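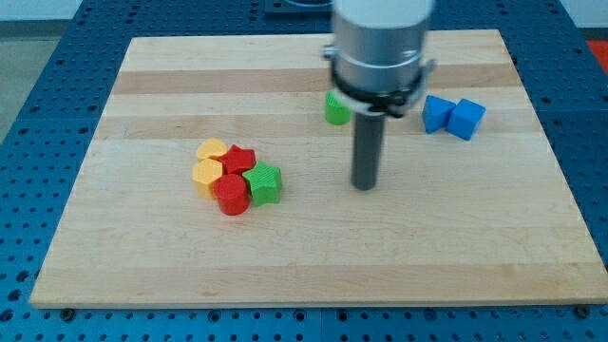

DOSTSTEAD, August. Lowther, a supplier of flooring adhesives and subfloor products, has released Atach 3, a one-part adhesive for bonding solid and engineered wood flooring to concrete, screed and plywood subfloors. It replaces Atach 2, which will remain on sale until existing stock is cleared.

Atach 3 cures by reaction with moisture in the air and in the subfloor. It contains no water and no added solvent. The working time at normal room temperature is 40 minutes, after which a skin forms and boards should no longer be laid into the bed. Light foot traffic is permitted after 14 hours. Sanding and finishing should wait until the full cure period given on the data sheet has passed; this period is longer in cold or very dry rooms.

The main change from the previous product is in the filler. Atach 2 could slump when applied with a coarse notched trowel, leaving thin areas under wide boards. The new grade holds its ridge after troweling and collapses only under the weight and pressure of the board. Trowel sizes are unchanged, so installers can keep their existing tools. Coverage per pail is slightly lower with the coarse notch.

Before release the adhesive was used on 344 test panels at the Lowther laboratory in Doststead. Panels were made up with oak, ash, maple and beech boards and stored in alternating humid and dry conditions. They were then checked for edge lift, gaps between boards and loss of bond. A summary of the method and results is available to flooring contractors and specifiers on request.

The subfloor must be sound, flat, clean and dry. Old adhesive residue should be ground off. Gypsum screeds need to be sanded, vacuumed and primed with Windby primer, which is sold separately. Atach 3 is not a moisture barrier and should not be used as one. Where readings exceed the limit on the data sheet, a separate membrane is required.

Atach 3 is supplied in foil-lined pails and in sausage packs for repair work. Both have a shelf life of one year unopened. A part-used pail should be covered with the film disk provided, closed and used as soon as possible. Fresh adhesive can be removed from finished boards with a dry cloth followed by Windby wipes. Cured adhesive has to be scraped off.

The product is available now through Lowther trade counters and approved dealers. Orders already placed for Atach 2 will be filled as written unless the customer asks for a change.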